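Renters' Corner: that new "wellness" fee

If you rent in one of the Dakville buildings run by Komeck, you have probably had the letter by now. Starting next month, every apartment gets enrolled in something called Restero, a package of air filters, a maintenance app and "priority response." The charge is $23 a month, added to your rent unless you opt out in writing.

I read all seven pages. The air filters are the same ones the building is already supposed to change under the lease. The app replaces a phone number that worked fine. As for priority response, I asked the office what the normal response time was and what the priority one would be, and got a brochure back.

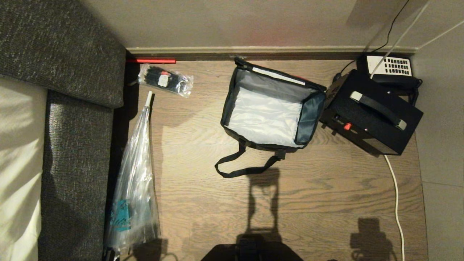

The letter also says 313 households "have already embraced" the package. Embraced is a strong word for people who were signed up by default in December and may not have looked at their statements. I would like to know how many of them picked it on purpose. The letter doesn't say.

Maybe I'm wrong and the service will be wonderful. The Heydari Street building had a similar plan a few years back, and a few tenants there told me it was okay for the first winter. Then the price went up and the filters stopped coming.

To opt out, send a short signed note to the leasing office with your unit number and keep a copy. You have seven days from the date on your letter - the date printed on it, mind you, which in my case was three days before it reached my mailbox.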